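Pressemitteilung

Zatex eröffnet Spielzeug-Leihladen in Retmont: Ausleihen, spielen, zurückbringen

Retmont, im Februar. Ich schreibe diese Pressemitteilung selbst, und wer mich kennt, weiß, dass sie deshalb etwas länger wird. Mein Name ist Stamatia Kontogiannis, ich leite bei Zatex den Bereich Verleih, und ich freue mich gerade wie verrückt: Unser zweiter Spielzeug-Leihladen macht auf! Nach Dosstead ist jetzt Retmont dran, mitten in der Fußgängerzone, in den Räumen des früheren Schuhgeschäfts (die alten Regale haben wir gleich behalten, die sind perfekt für Brettspiele).

Für alle, die zum ersten Mal von uns lesen: Zatex verleiht Spielzeug. Man wird Mitglied, sucht sich aus, was man mitnehmen möchte, und bringt es wieder, wenn das Kind die Lust daran verloren hat. Bei meinem Neffen sind das manchmal zwei Tage, beim Holzbauernhof waren es fast vier Monate. Beides ist in Ordnung. Eine feste Leihfrist gibt es nur bei den großen Sachen wie Laufrädern, Kaufläden und der Kugelbahn, auf die in Dosstead ständig jemand wartet.

In Dosstead hatten wir im vergangenen Jahr 2727 Ausleihen. Als ich die Zahl zum ersten Mal auf dem Bildschirm hatte, habe ich sie meinem Kollegen Belmiro Carrilho quer durch den Laden zugerufen, und er dachte, es geht um die Stromrechnung. Gerechnet hatten wir mit deutlich weniger. Viele Familien kommen inzwischen nicht nur aus der Stadt, sondern auch aus den Dörfern am Fluss, und ein guter Teil davon fährt für uns durch Retmont durch. Da lag die Idee mit dem zweiten Laden ziemlich nahe.

Zum Start stehen in Retmont 1780 Teile im Bestand. Ein Teil kann dabei ein einzelner Kreisel sein oder eine komplette Puppenküche, das zählen wir gleich. Ein großer Schwung kommt aus Spenden, die seit dem Herbst bei uns eingegangen sind, der Rest ist neu oder aus zweiter Hand zugekauft. An dieser Stelle ein riesiges Danke an alle, die ihre Keller und Dachböden für uns ausgeräumt haben. Einige Kisten kamen mit Zettel, auf einem stand nur: »Bitte an jemanden, der gern baggert.« Haben wir gemacht.

Der Laden selbst ist auf drei Bereiche verteilt. Vorne links geht es los mit den Sachen für die ganz Kleinen, dahinter Brettspiele und Puzzles, und im hinteren Raum stehen die Außenspielsachen. Auf diesen hinteren Raum bin ich besonders stolz, weil der Boden dort im November noch so aussah, dass der Vermieter ihn uns erst gar nicht zeigen wollte. Jetzt liegt da Linoleum in einem Grün, über das wir lange gestritten haben (Belmiro wollte Blau), und es gibt eine Tür zum Hof, durch die man auch mit einem Bollerwagen kommt.

Sandspielzeug bekommt bei uns übrigens eine eigene Regelung, und die haben wir in Dosstead auf die harte Tour gelernt. Schaufeln, Förmchen und Eimer werden nicht mehr einzeln verbucht, sondern als gemischte Tüte für den ganzen Sommer ausgegeben. Wenn am Ende eine fremde Schaufel dabei ist und dafür ein Förmchen fehlt, ist das eben so. Wir hatten eine Zeit lang für jeden Rechen eine eigene Karte, und ich habe im Juli mehr über Rechen telefoniert, als mir lieb war. Die Tüten kann man ab sofort vormerken, ausgegeben werden sie, sobald es draußen warm genug ist.

Was kostet das Ganze? Die Jahresmitgliedschaft liegt bei 78 Euro pro Haushalt, egal wie viele Kinder dort wohnen. Großeltern dürfen mit derselben Karte ausleihen, das werden wir oft gefragt. Wer erst einmal schauen will, kann einen Monat lang kostenlos testen und dabei bis zu drei Teile gleichzeitig mitnehmen. Für Kitas und Tagespflege gibt es eine eigene Karte, bitte dazu einfach im Laden ansprechen. Kaputtes muss niemand bezahlen, wenn es beim normalen Spielen kaputtgegangen ist. Sagt es uns nur, und klebt bitte nichts selbst! Wir haben schon Puppenarme gesehen, die waren so gründlich verklebt, dass auch unsere Werkstatt nichts mehr retten konnte.

Die Werkstatt ist das Reich von Belmiro. Er hat früher Möbel restauriert und repariert jetzt Kreisel, Eisenbahnwagen und alles, was Räder hat. Ich habe ihn um ein ordentliches Zitat für diese Mitteilung gebeten, und nach zwei Tagen Bedenkzeit kam das hier: »Ein Spielzeug, das schon in mehreren Familien war, hat seine Schwachstellen gezeigt. Die kann ich reparieren. Bei neuem Zeug weiß ich noch nicht, wo es bricht.« In Retmont wird er an zwei Nachmittagen pro Woche hinten am Tisch sitzen. Man darf zuschauen und eigene Sachen mitbringen, solange keine Akkus verbaut sind.

Ein paar Worte noch zur Reinigung, weil das bei fast jeder Führung die erste Frage ist. Alles, was zurückkommt, wird gewaschen oder abgewischt, kontrolliert und auf Vollständigkeit geprüft, bevor es wieder ins Regal geht. Stoffsachen gehen in die Maschine, Holz wird feucht abgewischt und getrocknet, Kunststoff bekommt ein Bad mit Spülmittel. Puzzles werden tatsächlich gelegt. Das übernimmt bei uns eine Runde von Leuten, die das freiwillig und mit einer Geschwindigkeit machen, bei der mir schwindlig wird. Wer mitlegen möchte: Es gibt Kaffee.

Möglich wird der neue Laden auch durch die Bäckerei Cunha von nebenan. Sie überlässt uns ihren Lagerraum für die Winterware und hat außerdem angekündigt, am Eröffnungstag Zimtschnecken zu backen. Wir rechnen mit ungefähr 80 Gästen und haben die Bestellung entsprechend großzügig angesetzt. Los geht es um 10 Uhr, um 11 Uhr gibt es eine kurze Begrüßung (wirklich kurz, ich habe es versprochen), danach wird gespielt. Im Hof bauen wir bei trockenem Wetter eine Fahrstrecke für Laufräder auf. Helme bitte selbst mitbringen, die verleihen wir nicht.

Spenden nehmen wir in Retmont ab der Eröffnung während der Öffnungszeiten an. Gern gesehen sind Holzeisenbahnen, Bausteine, Fahrzeuge, Sandspielzeug und Brettspiele mit allen Teilen. Kuscheltiere können wir leider keine mehr nehmen, der Schrank in Dosstead geht jetzt schon nicht mehr zu. Bei Spielzeug mit Batteriefach bitte kurz hineinschauen, ob dort noch etwas vor sich hin gammelt.

Journalistinnen und Journalisten sind zur Eröffnung herzlich eingeladen, auch gern schon eine Stunde vorher, wenn es noch ruhig ist und man sich hört. Ich führe durch den Laden, Belmiro zeigt die Werkstatt, und Kinder, die ihre Meinung sagen möchten, finden sich erfahrungsgemäß von allein.

Pressekontakt:
Stamatia Kontogiannis
Zatex, Bereich Verleih
Dosstead und Retmont
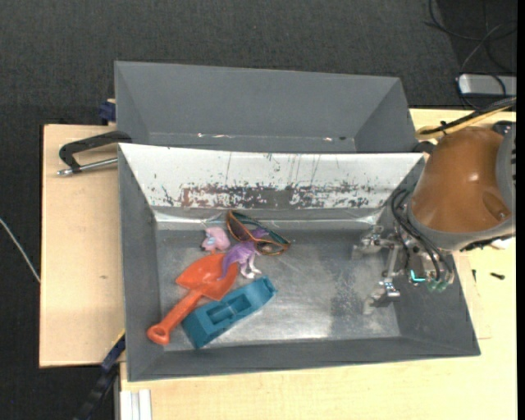

Rotorange Spielzeugschaufel und blaugrünes Kunststoffspielzeug in einer grauen Kiste.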